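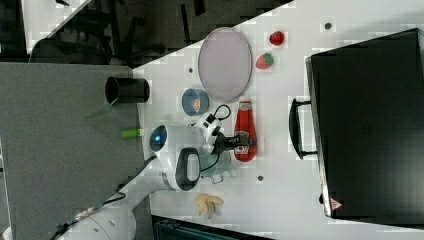

CLIKOVDALE, 2025-09-13

The Night Bus to Prusley

Hermine Hubmann had been waiting for the Prusley marching band to need a tuba player for most of her adult life, and when the call finally came she was in the bath.

"Can you get here by morning?" asked Arash Parsa. He was the bandleader, and he sounded like he was standing in a parking lot. "The parade steps off at nine. Our tuba has mumps."

"The tuba has mumps?"

"The player. The tuba's fine, but he took it home with him and his wife won't let us in the house."

Hermine said yes before she had found a towel. Yes, she could get there! Yes, she had her own horn! She stood dripping in the hallway and said yes to three or four things she hadn't quite heard, one of which, she learned later, was the hat.

The last bus over the Furkska pass left at 10:22 at night, and she made it with her coat on inside out. The driver was a wide, calm woman with a thermos between her knees. She looked at Hermine and then she looked at the case.

"That going underneath?"

"I'd rather it sat with me," said Hermine.

"Then it needs a ticket."

So Hermine bought two tickets, and the tuba got the window. It was a wonderful old horn and deserved the view. Her uncle Eberhard had carried it in the Clikovdale fire brigade band until his knees quit, and there was a dent in the bell from the time he'd backed into a statue. She had learned to play on it at eleven, sitting on two cushions, with the mouthpiece so big on her face that her mother laughed until she had to leave the room. Thirty-odd years she'd played it in the spare bedroom with the window shut. She knew every march in the green book. She had never once marched.

There were five or six other people on the bus. A boy in a soccer jersey was asleep before they reached the bridge. An old man across the aisle had a box on his lap with holes punched in the lid, and every few miles something in it went *chup*.

"Quail," he told her.

"Tuba," she said, patting the case.

He nodded as if that was fair. 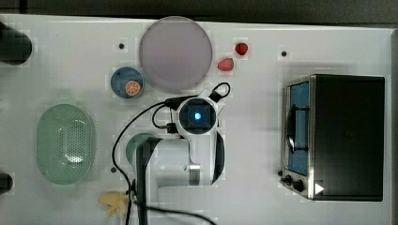 Reading time: 6 minutes

Past the reservoir the road began to climb, and oh, what a road it was in the dark! You could see the headlights swing out over nothing and then come back to rock, over and over, and way down behind them the lights of the valley got small and bunched together. Hermine pressed her forehead to the glass above the tuba and hummed the bass line of the opening march. Oom, oom, oom-pa. The quail went *chup* on the offbeat. She was so happy that her feet were moving.

At the top of the pass the bus stopped.

It didn't cough or bang. It just slowed down like a person who has thought of something, and rolled onto the gravel by the old customs hut, and was quiet. The driver turned the key a few times. She poured herself some tea.

"Well," she said, "that's that until the tow comes. Might be four o'clock. Might be six."

Hermine did the sum in her head. Four was all right, just. Six was no good at all.

Everybody got down to stretch. The air up there smelled like cold stone and sheep, and the stars were so thick it looked like somebody had spilled them. The old man let the quail have a look through the biggest hole. The boy in the jersey woke up, asked where they were, and was so pleased with the answer that he ran all the way around the hut.

"What do you want in Prusley?" the driver asked Hermine.

Hermine told her. She told her about Eberhard and the statue, and the green book, and the spare bedroom, and the mumps. It took a while, and by the end the boy and the old man were listening too.

"Never marched," the driver said.

"Never."

"So how do you know you can walk and blow that thing at the same time?"

Now that was a question! Hermine opened her mouth and shut it again. She had honestly never considered it. She had walked, and she had played, and in her mind the two had always gone together beautifully, with flags.

"There's a road right here," said the boy.

So she got the tuba out. It took some doing in the dark, with the old man holding the flashlight, and the metal was so cold it made her gasp. She settled it on her shoulder, took the biggest breath of her life, and set off along the white line at the edge of the Furkska road, playing the Prusley march.

She was terrible! She got as far as the first road sign and lost the beat, then got it back and lost her left foot. The mouthpiece bumped her in the teeth. When she turned around, the whole thing swung out to one side like a gate and nearly took her with it. But the boy ran up and began stamping beside her, *left, left*, and the driver came along clapping, and on the third try something slid into place between her hips and her lungs. She felt it go in. The notes came up through her shoes.

They went up and down that road until the driver had to sit. The sheep came to the fence to watch. Even the ones a long way off got up and came, she could see their eyes in the flashlight, a whole hillside of little green lamps.

The tow truck turned up at twenty to five, and the man in it had heard them from the second bend. He'd rolled his window down for it, he said. He looked under the hood, hit something with something else, and the engine started.

"You could've done that," he told the driver.

"I was busy," she said.

They came down into Prusley with the sun behind them and every window in town on fire with it. Arash Parsa was pacing in front of the bakery in white gloves. He was much shorter than his voice. He looked at her coat, still inside out, and at the red ring the mouthpiece had left around her lips.

"You've been practicing," he said.

"All night."

"Good! Good. Here's your hat."

The hat was a foot and a half tall and had a plume on it like a startled rooster. Hermine put it on. It fell over her eyes, so the old man tore a strip off the newspaper in the bottom of the quail box, a clean bit, he promised, and folded it inside the band until it fit.

Then the drums started at the top of the street, and she went up to find her place in the back row, and the boy from the bus ran along the curb beside her the whole way, stamping.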